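I've been paddling out of Bellcombe for eight seasons now, and I'm going to say something that will annoy half the people I paddle with. Most of us own too much board!

I did it too. My first one was a skinny race shape, because the fast people had skinny race shapes, and I spent that whole April falling off it (the water there in April is no joke). Then Lucimara Rangel let me try her fat old Putik all-rounder and I stayed dry for two hours. I was so happy I forgot to be embarrassed.
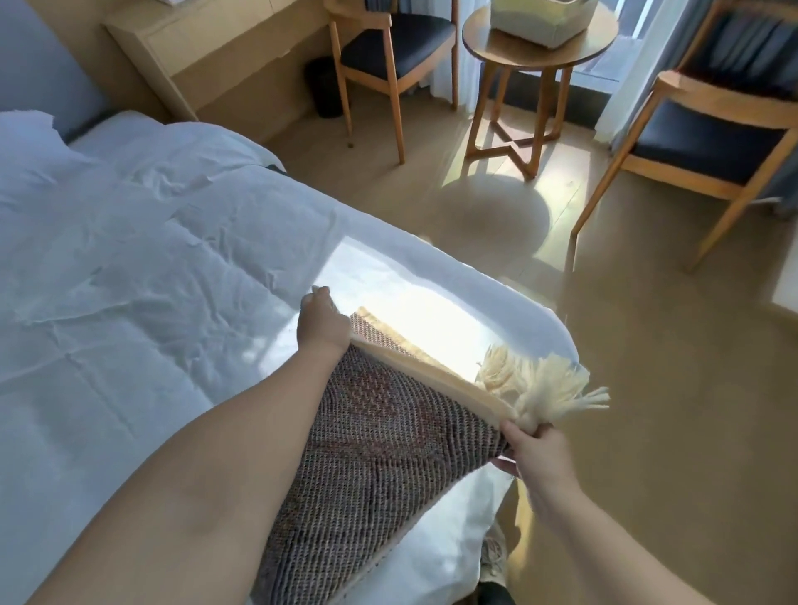
Tasseled woven rug, white duvet, bit of sun on the bed.

So when somebody asks me what to buy, I say rent first. Rent five times if you can stand it. The shop over at Bradside will put you on something different every visit, and you'll learn more from a windy hour on the wrong board than from a month of reading reviews - and I read all of them, believe me.
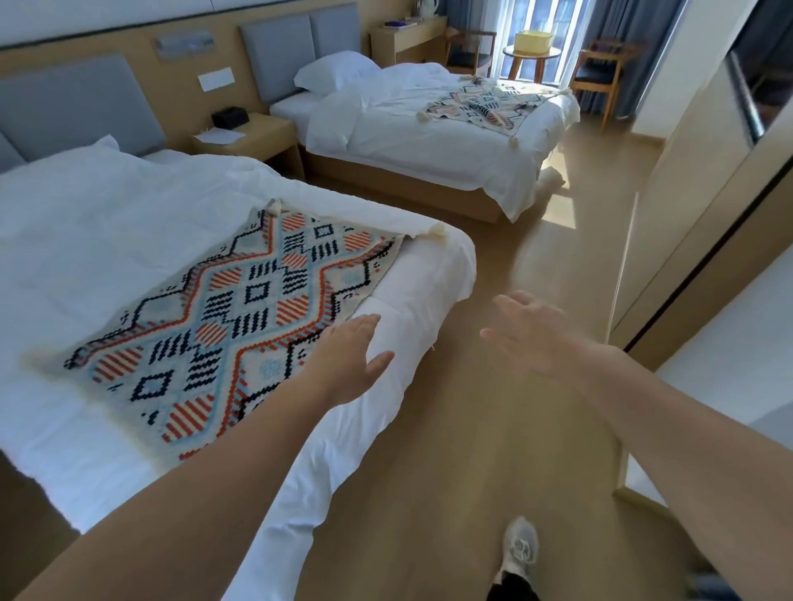 Twin room, two single beds and a light tan floor.

Amado Umali disagrees with me on this, loudly, usually in the parking lot. He says you grow into a fast board and you only get bored with a slow one. Fair enough, but Amado is out there at 5 in the morning all summer long. Most folks get out on a few weekends and want to look at herons.

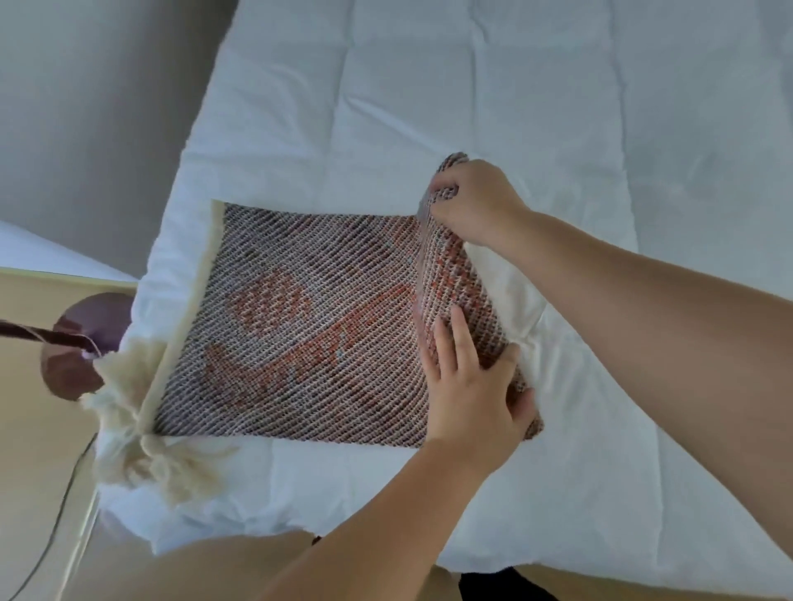 And please, spend the money you save on a decent paddle. I used a clunky heavy one for years and my shoulders still complain about it. My Bolger cost more than I like to admit, and I'd buy it again tomorrow. The board can wait until you know what kind of water you keep going back to.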